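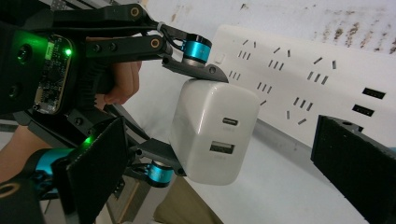
Anyone else's workplace teaching the robot to do their job?

Posted by Kagiso Mnguni, Okorport

I test and repack returned chargers and power strips at a refurbishing shop. Since December half of us have been taken off the bench and given hand-held grippers. We do the same job we always did, plugging things in and unplugging them, only slower and with two plastic fingers, so a machine can learn it from us. Target is 200 good runs a shift. I used to clear 578 units with my bare hands and nobody called it data. Pay is the same. Should I be asking for something in writing? And does the wrist get used to it?

Marietjie Botha

Yes to writing. We went through this at Purnton. Ask what your job title is now, because ours still said "packer" and that decided the pay grade when the arms came in. Of 34 people on my line, most moved to recording or to fixing what the arms dropped, and the ones with a new title got the raise. Also ask who sets the run target and whether botched runs count. Ours didn't until we complained, and a botched run takes longer than a good one.

Wrist: switch hands every hour and loosen the strap. Mine stopped aching in the third week. The boredom didn't.

stedatbridge_steve

robots cant do plugs, my brother in law has one that vacuums and it gets stuck on the rug. your fine

Kagiso Mnguni

Thanks Marietjie. I asked. My title is still "returns clerk" and botched runs don't count. Best I've managed is 98 before lunch. Steve, I'll pass that on to my supervisor.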